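Home | Players | Concerts | Sheet library | Join in | Contact

Call for players: Plorndale Low Brass Weekend

We're looking for trombones, euphoniums and tubas to join us in October for two days of playing in Plorndale, and we'd love to hear from you! Whether you sit in a town band every week or haven't opened the case since school, there's a part with your name on it.

The weekend grew out of our Monday-night-style blow-throughs in the old chapel hall, where eight of us used to squeeze in beside the piano and read whatever was on the stands. Last year it got rather out of hand (in the best way) and this time the hall can take 80 players, so we're opening the doors properly.

Larysa Yurchenko will conduct the full choir. She's putting together a programme of dances, a couple of slow chorales that sound wonderful with that many trombones, and a brand new piece by Euan MacKinnon called Voveck, written in eight parts. Euan will be there to hear it played for the first time, and he has promised that the fourth trombones get the tune at least once. Benedetta Ferraro is taking the tubas and euphoniums for their own sessions, and if you've never spent a morning in a room with nothing but low brass, do come – it's glorious.

Rooms are close to the hall, carpeted, and can be taken as a single or shared with a friend.

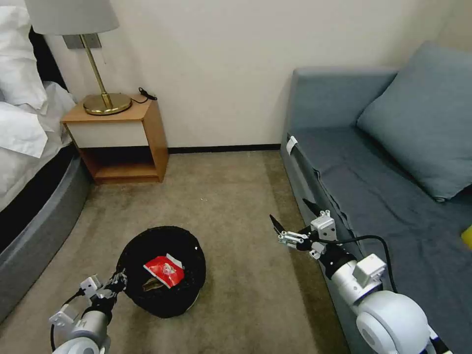
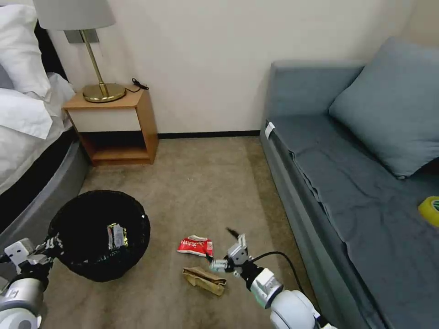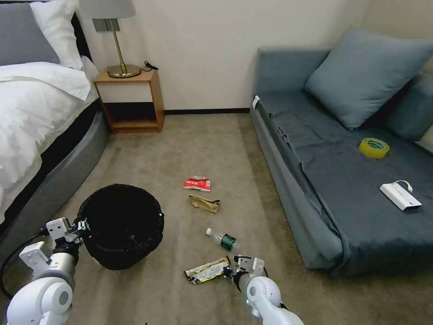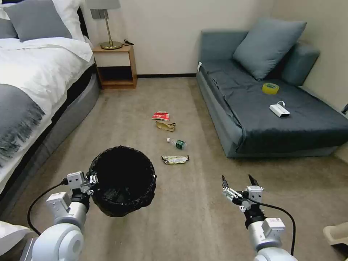

Who can apply? Anyone over 16 who can read bass clef or treble clef brass parts. We don't hold auditions. As a guide, the easier parts stay within what you'd meet in a hymn book, and the top parts go up to a high B flat now and again. Tell us honestly which you'd enjoy and we'll seat you there. Bass trombones, we never have enough of you!

You'll need your instrument, a stand, a pencil and any mutes you own (straight mutes are used in Voveck, cups are handy but we can share). Parts will be emailed as PDFs once your place is confirmed, with printed copies waiting on the day.

We finish with an informal concert at 4 pm on the second afternoon. Family and friends are welcome, entry is free and there will be cake.

To apply, send us your name, your instrument, which clef you read and a line or two about what you've been playing lately. Please also say if you'd like a room, and mention anything we should know about food or getting up steps. Elspeth Moffat looks after bookings and replies to everyone herself, so allow her a few days. Places are given in the order that forms come in, though we'll hold some back for tubas so the bottom end doesn't go missing.

Recent posts
Euan MacKinnon on writing for eight trombones
Slide oil, cream or both?
New in the library: Chauvin Suite for tuba quartet
Photos from the summer bandstand concert
Wanted: music stands in any condition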